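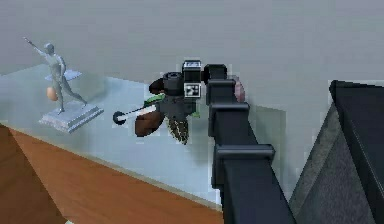
Vol. 3, p. 73

Wullia Releases Version 3 of Its Countertop Edge Sealant

Wullia has released a revised edge sealant for laminate and wood-core countertops, worktops and desks. The product, sold as Candia, replaces the previous version in all sizes starting in February. Part numbers are unchanged.

Candia is a one-part, water-based sealant applied to cut edges, sink openings and cable holes before trim is fitted. The new formula lowers the minimum application temperature and shortens the wait between coats. Two coats are still required on particleboard. A single coat is allowed on solid wood if the edge has been sanded first.

Wullia tested the sealant at its Zabala plant on 1,373 cut samples. Each sample was sealed, left to cure, and held at high humidity for 400 hours. Edge swelling was measured with a dial gauge at the top, middle and bottom of the cut.

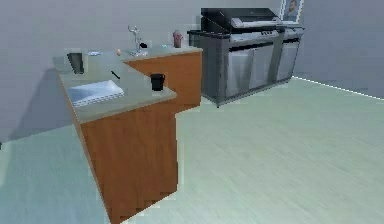
Samples with sink openings were tested as a separate group. Inside corners take up more water than straight cuts, and the earlier version called for a third coat at these points. The revised instructions drop that coat where the corner radius meets the limit given in the data sheet.

"Most edge failures we see on returned panels start at a cutout that was sealed once, or sealed after the trim went on," said Aldana Montecinos, technical manager at Wullia. "The new sheet puts the order of work on the first page." 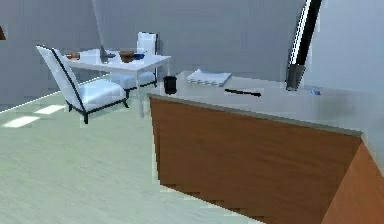 Page 2 of 3

Candia may be used under PVC, ABS and wood veneer edge bands. It should not be used under hot-melt adhesive until the second coat has fully cured. Shops using Omier contact adhesive can bond over the sealant with no primer.

The sealant is supplied in bottles, cans and drums. Stock of the earlier version can be used up to the date on the label, but the two versions should not be mixed in one container.

Data sheets and safety sheets are available from Wullia distributors and from the Zabala sales office.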